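28 September 2023

Equipment planning, cont. from the page with the coffee ring. Budget line is 3000 for the half, no carry over, Nicanor says it has to be committed before the new half starts or it goes back in the pot. So today = prices and a list.

What we need, in order of how much it hurts:

Fingers. The pair on the hand tool are fine but we have no spares. If one cracks we stop. Vestard quotes 30 a pair machined, 2 week lead. Hulme is cheaper per pair but min. order is bigger than we can use. Going with Vestard unless Nicanor objects. Ask whether they will chamfer the tips at that price or if that's extra, the quote doesnt say.

Pads. Bare tips slide on sheet stock. Want a soft pad option, glue-on, replaceable. Lanora has a sample kit, free, just pay shipping. Ordered. (Check it went through, confirmation email never showed up.)

Second hand tool. This is the big one. Right now one person collects and everybody else waits. Notuteck sell the whole thing assembled, or as parts and we build it. Assembled eats most of the 3000. Parts leaves room for pads, fingers and a light. Leaning parts. Build time is the hidden cost, I would put 3 days on it and Nicanor will say one.

Sheets are on the list too, they're consumable and we keep pretending they're free. Took one of the brown-marked white ones under the tool this morning, fingers open, to see what a pickup spec should ask for. Marks are in short streaks plus stray specks.

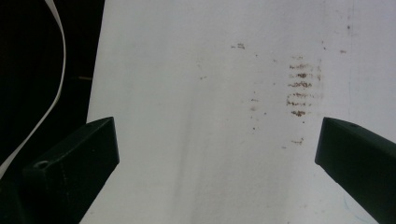 Do we need to buy the second tool before the arm upgrade?
Buy the tool first. The arm sits idle without data to train on, and the tool is usable by hand from day one.

Arm upgrade then moves to next half. Put in the request early anyway, the Hulme rep said prices change at the new year and wouldn't say which direction. Asked for a written quote with a validity date. Nothing yet.

Lighting. Even light is good for the sheets, would like the same at the other bench. One diffuse panel, price open, Lanora has them in the same catalog as the pads so could go on one shipment. Need the mount size. Didn't measure. Measure it!!

Service contract on the arm: skip. Read the Notuteck terms twice, it covers parts but not travel, and travel is what cost us last time. Put the money aside for a wrist cable instead, that's the thing that actualy fails.

Things to settle with Nicanor:
- parts vs assembled for the second tool, his call in the end, he signs
- who does the build. Not me in September, too late now anyway
- do finger spares come out of this budget or out of consumables. If consumables, we can get the panel without arguing
- where the second tool lives. Shelf by the door is full

Order form for Vestard is filled in but not sent, in the shared folder, name ends in v2. Ignore v1, wrong hole spacing on the drawing. Hole spacing in v2 is off the real finger with calipers, still want a second pair of eyes on it before it goes out.

Shipping to our address keeps getting bounced when the PO number is left off. Put PO on everything incl. the free kit.

To do next: chase Hulme quote, measure mount, find Lanora confirmation, price wrist cable.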